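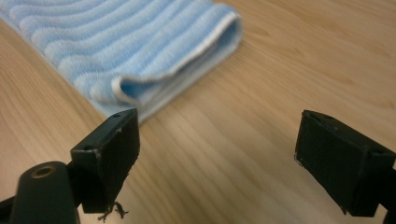

Figure 4-1. Gripper fingers open, with the folded cloth on the demonstration table.

Section 4. Running the Cloth Folding Demonstration

4.1 Purpose

This section applies to staff who present the Grultora hand-held gripper and the Onar hand devices to visitors during the July open day. It covers preparation of the table, the presenter's demonstration, and the visitor turn. Packing and transport are covered in Section 7.

The session lasts 40 minutes. Each group is limited to 10 visitors. Questions about scheduling should be sent to Chrysoula Economou, Demonstrations Office, extension 846.

4.2 Before Visitors Enter

1. Sign out the equipment at the desk in Room 123 and enter the time in the Watley log.

2. Wipe the tabletop and allow it to dry fully.

3. Fold one cloth and lay it flat on the table. Do not place cups, papers, or spare cloths on the table.

4. Open the gripper fingers fully. Check that the screws called for in the Zürcher parts sheet are tight and that the inner faces of the fingers are free of grit.

5. Trim any frayed thread or tape from the fingers with the small scissors. Do not pull it by hand.

6. Close and open the gripper three times with nothing between the fingers. If the movement is uneven, set the tool aside and sign out the spare.

Note: Light scuffs on the fingers are normal wear and do not need to be reported. Report cracks, loose fingers, and missing screws.

4.3 Presenting the Hand-Held Gripper

1. Ask the group to stand along the near side of the table.

2. Hold the gripper low, with the fingers on either side of the folded edge.

3. Close the fingers slowly until the cloth is held. Do not press the fingers into the wood.

4. Lift the edge, carry it across to the opposite side, and lower it before opening the fingers.

5. Repeat the fold once at normal speed without speaking, so that the group can watch the motion.

Caution: Keep fingers, sleeves, and lanyards out of the gap while the gripper is closing.

4.4 Presenting the Hand Devices

The hand devices are worn as a pair. Rings, watches, and bracelets must be removed first, and sleeves must be rolled above the elbow.

1. Put on the left device, then the right. A second staff member should fasten the right device.

2. Run each cable back along the forearm and leave enough slack for the wearer to reach the far edge of the table.

3. Rest both hands on the table and wait until the operator confirms that the devices are ready.

4. Take hold of the cloth at its left and right sides.

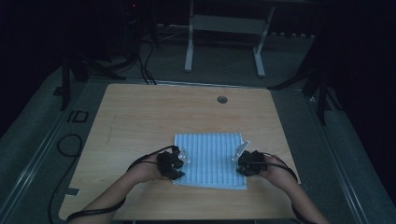
5. Bring the two sides together, smooth the cloth with the back of one device, and return both hands to the table.

6. If the cloth slips, let go and start again from step 4. Do not chase the cloth toward the edge of the table.

Caution: Cables on the floor are a trip hazard. Visitors must remain behind the marked line and must not step between the table and the stands.

4.5 Visitor Turn

One visitor at a time may try the hand-held gripper. The hand devices may be worn by visitors aged 16 and over who have signed the participation form. A staff member must stay within reach of the visitor at all times.

If a visitor reports pinching or numbness, stop the turn, remove the device, and record the matter in the Watley log before the next group is admitted.

4.6 Between Groups

Refold the cloth and repeat steps 4 through 6 of Section 4.2. Replace the cloth if it has fallen on the floor. Used cloths go in the bin marked Laundry in Room 123.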